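Home Opinion Workshop Archive
Search this site Enter keyword Go

A green light is not a safety check

In July our gripper at Stirkotine closed on a sleeve and did not open again. The log had 2985 lines and no error.

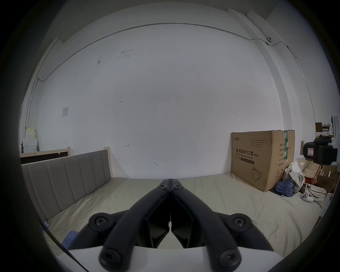
What the light really says

It says there is power. I think we all read it as permission – this is the fault I worry about. A T-shirt forgives a stuck finger, a hand does not.

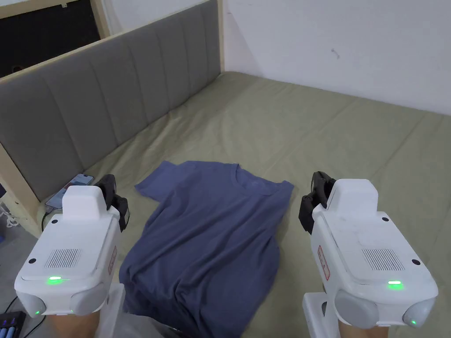
So I would ask Triltetness for a release that works by hand, within 3 seconds, before any new feature. Until then I keep my thumb away from the jaws.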